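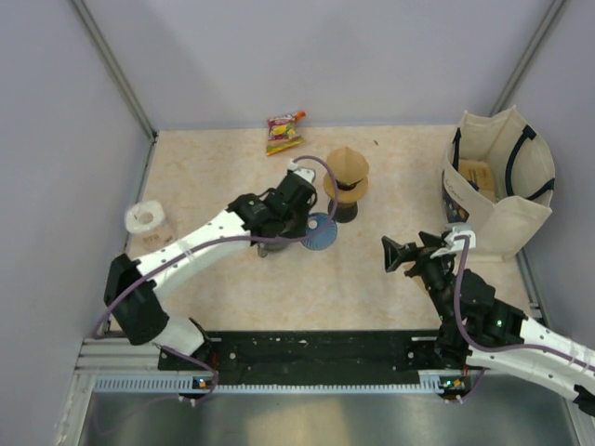

## February, 10 in the evening

Today I finally made the decision about the laptop, after four weeks of reading reviews. My old Arwood still starts, but the hinge is weak and the battery gives me 27 minutes if I keep the screen dark. I wrote the number on paper so that I would not change my mind again.

In the morning I took the tram to the shop on Bielecka street. I like this shop because they let you type on everything. The young man wanted to show me the new Pullo first, the one which is so thin that I was afraid to lift it by the corner. It is beautiful, I admit this. The keyboard is very flat, and after one paragraph my fingers were already looking for the edges of the keys. Also it has two ports only, both the same, and both on the left side. When I asked where I put my memory card, he said that most people do not use memory cards now. I use one every week, so maybe I am not most people.

Then I tried the Gekel. It is thicker and the gray color is a little sad, but the lid opens with one hand and the bottom is closed with normal screws. I asked twice if the memory can be changed later. He went to the back to check, and yes, it can. This model costs 200 less than the Pullo, and for another 50 they put in the bigger drive while you wait. I did not buy it at once. I went out, ate a soup and called Rasha Nseir.

Rasha was at work and speaking quietly. She said the makers are in trouble when people keep a computer for eight years like me, and this is why everything must now look like jewelry. I said that I would gladly pay for jewelry if it had a good keyboard. She laughed and told me to buy the gray one before I start a fifth week of reviews. Her own Pullo is pretty, she says, but she carries a small bag of adapters with it everywhere, and last month she forgot the bag at her sister's place and could not give her presentation from her own machine.

So I went back and bought the Gekel.

The setup took me the whole afternoon. The system asked for my face, my fingerprint, my location and my opinion about advertisements — I gave it the fingerprint. Copying the photographs was slow, and one folder stopped in the middle with an error that had a number but no words. I started it again with the cable in the other port and it went through. The letters from my aunt are all there, I opened several to be sure.

What I still need to do: find the license for the dictionary program, move the bookmarks, and learn where they hid the key for the screenshot. The fan is quiet until I open too many pages, then it blows like somebody tired. The speakers are worse than in the Arwood, which surprised me.

I am writing this on the new keyboard. There are mistakes because the Enter key is smaller, and I hit the one above it many times. The Arwood is on the shelf with its charger, and I will not give it away before the dictionary works.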